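Section 4. Tabletop induction cooktop: placing, first boil, lid

This section replaces the two pages that came in the carton, which promise "perfect results every time" and leave out where to put the thing. Checked and rewritten for the Paltstead kitchen by Dilruba Liyanage, May 10, 2026.

4.1 Placing the cooktop

1. Pick a flat table that doesn't rock. The carton says "any surface." I don't believe it, and neither should you.
2. Set the cooktop to one side of the table and keep the other side clear for a hot lid or a full plate.
3. Turn it so the knob and the small display window face you.
4. Leave 4 inches of air on every side. The Gakano leaflet says less will do. It also says the fan is silent.

CAUTION: Never run the cord across the side you reach over.

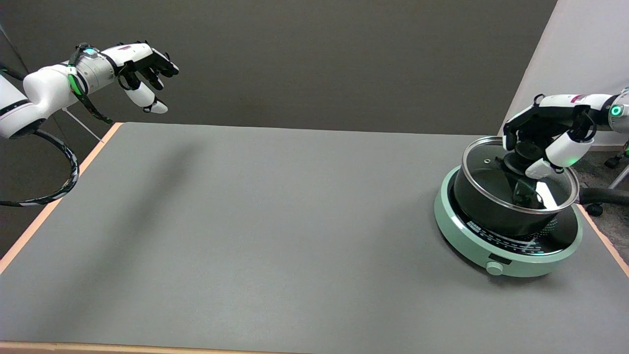
4.2 Choosing a pot

5. Hold a fridge magnet to the base. If it drops off, the pot won't heat, whatever the sticker on it claims.
6. Center the pot on the glass.
7. Turn the handle away from where people walk. A handle that sticks out past the table gets bumped sooner or later.

Note: Ruangrit sells a "converter disk" for pots that fail the magnet test. We tried one in November. It got very hot and the soup did not.

4.3 First boil

8. Fill the pot halfway with plain water and put the lid on.
9. Turn the knob to a middle setting. The top setting is there to sell cooktops, as far as I can tell, and it scorches rice.
10. Wait 13 minutes before deciding something is wrong.
11. Take the lid by its knob and lift the far side first, so the steam goes away from your hand.

CAUTION: "Cool-touch" is printed on plenty of lid knobs. Use a dry cloth until you've found out for yourself.
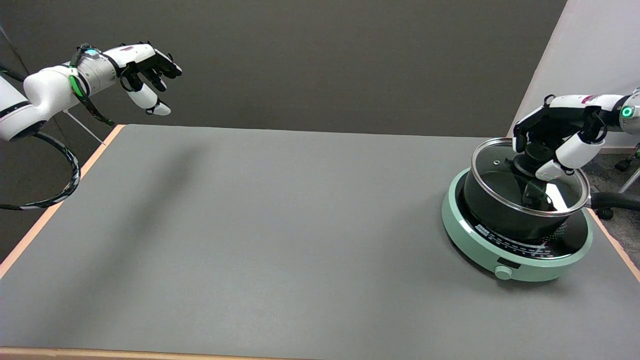 12. To simmer, leave the lid tilted on the rim with a gap. A vent hole alone won't stop starchy water from boiling over.
13. Put a lid you've taken off on the clear side of the table, knob down, on a folded towel. Don't put hot glass on a wet surface.

4.4 Shutting down

14. Turn the knob to off and check the display.
15. Move the pot and let the glass sit for 20 minutes before wiping. "Induction stays cool" is only partly true. The glass picks up heat from the pot.
16. Wipe with a damp cloth and dish soap. The Onditz cleaning paste did nothing for us that soap didn't, and it left a haze.

If the display shows a code, unplug the cooktop, wait, and start again at step 5. Codes are listed on page 26.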